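Support > Closed requests > Purchasing and planning > Second bench arm, Kevside lab

Subject: Quote for second arm keeps failing budget check
Status: Closed, with grumbling
Queue: Equipment planning

Opened by Noémie Cormier

Hello, whoever has drawn the short straw. I'm trying to get next year's equipment plan for the Kevside lab through the purchasing form and it bounces every time at step 2. The message says "Item duplicates existing asset." The item is a robot arm. The existing asset is also a robot arm. I can see how the form got there, but the whole point of the request is that the bench in the plan has two of them.

What I've tried so far:

- Changed the description from "arm, second" to "arm, right". Bounced.
- Split the gripper onto its own line. The gripper went through and the arm bounced, so for one glorious afternoon in October we were approved to buy a hand.
- Filed it under Furniture. I'm not proud of that one. It got further than anything else.

The Varkik quote is attached and expires at the end of the month. If it lapses we go back to the start with their sales desk, and their sales desk enjoys a chat.

Reply from support

Thanks for the detail. The duplicate check compares the supplier code and the category, and ignores the description entirely, so you can call it whatever you like. To override it we need a justification of up to 200 words saying why the existing unit can't cover the work. Please also confirm whether the mount, cabling and spare fingers are in the Varkik price or separate. Requests that leave these out tend to come back in spring as emergencies.

Noémie Cormier

Fair. The cabling is in. The mount is in. Spare fingers are not, and I've asked for $2000 to be moved from consumables to cover them, along with replacement racks and caps. I'd sooner fight about that now than when something is chipped.

On the justification: the plan is costed on handling racks of vials on a bench shared with everything else in life. One arm holds the rack and the other works from it. With a single arm you need a fixture for every rack style we use, and I priced the fixtures through Skiltier. The total was not a happy number, and it doesn't include anyone's time swapping them over. I've put the two-armed bench in below, so the reviewer can see what the money is for.

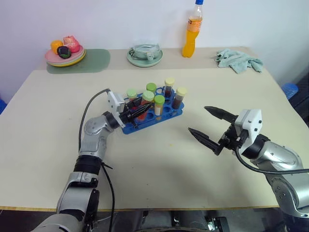 Butt writes that the picture helps but the spreadsheet doesn't, and could we please stop listing grippers as "accessories", given that accessories are depreciated like office chairs. The bigger question is service. One arm under contract and one arm out of it means two renewal dates, two invoices and a yearly argument over which one is making the noise. Ask Varkik to line the dates up before anybody signs. They'll do it for a new order and they won't do it afterwards.

Noémie Cormier

Asked. They'll co-term both arms to the later date and charge the difference pro rata, which I've added to year one. Grippers are now "end effectors", a category I found by scrolling past Drapes. The form accepted it without a murmur.

Then it rejected the whole request because the total had changed since the last save – it changes every time I do what I'm told.

Reply from support

That one is ours. The saved total is held until the session closes. Log out completely, wait for the confirmation screen, log in and resubmit without opening the attachments tab. We've put the duplicate override on your cost centre and it stays there until this request is decided, so please don't order anything else with arms.

Noémie Cormier

Logged out, waited, resubmitted at 4:40 p.m. Accepted, then straight into the approval queue. The Skiltier fixture prices are attached as the comparison, the service dates are in the notes, and the justification is 197 words including the title. I've left the consumables transfer as its own line so it can be refused separately if somebody needs to feel they've trimmed something.

Two leftovers for your list. The help text at step 2 still tells people to change the description, and we've established that does nothing. And the Furniture request is still sitting there as a draft. I can't delete it. It has started sending me reminders about upholstery.

Reply from support

Draft removed. Help text logged as a separate fault. Closing this one; reply within the usual window to reopen it.

Contact the support desk | © Kevside Equipment Planning | Back to top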